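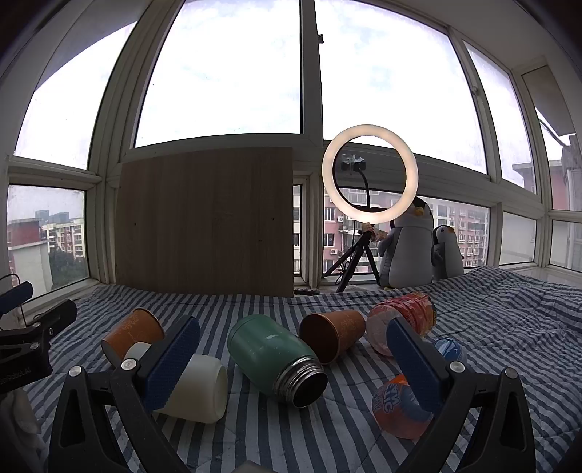

Slide 1: Green flask, striped quilt

Good afternoon, everyone, and thank you to Marlene Evangelista for asking me back. I'm going to talk about tea on long walks, a subject I can go on about for hours, so do wave at me if I run over. (Pause. Let the latecomers sit down.)

My first proper walk was with Uwe Sperling, one wet March, and we carried two flasks between us and drank both before the first stile. I've learned a bit of patience since then - not much, but a bit.

Say something here about leaf tea against bags. I like leaf at home and bags on a hill, and Ningsih Lubis, who taught me to brew properly, has very nearly forgiven me. Mention keeping the milk separate, in a little jar of its own, as it tastes so much fresher at the top.

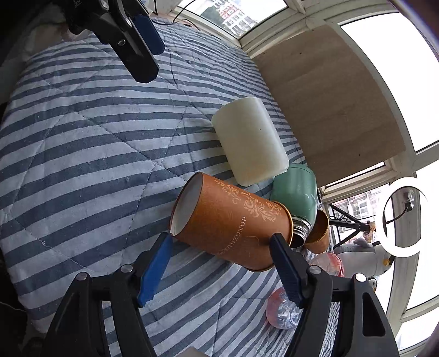
Slide 2: Flask and orange tin on the quilt

Please don't! Warm the flask with boiling water while you make your sandwiches, tip it out, then fill it with fresh tea right up near the top. (Ask who takes sugar. Somebody always has a story.) 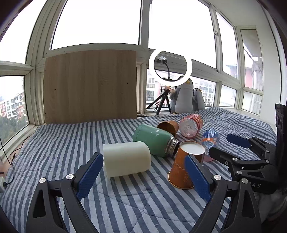
Cleaning is where I get a little stern, I'm afraid. Tea leaves a brown coat inside, and a spoonful of bicarbonate with hot water, left overnight, will shift most of it. Don't fret about the outside, though. Scuffs like the ones on this mint-green bottle are nothing to be ashamed of, and I'd leave the cap off between walks, just as it is there, so the inside can air.

Then questions, and Qistina Nasution has the sign-up sheet for the next walk.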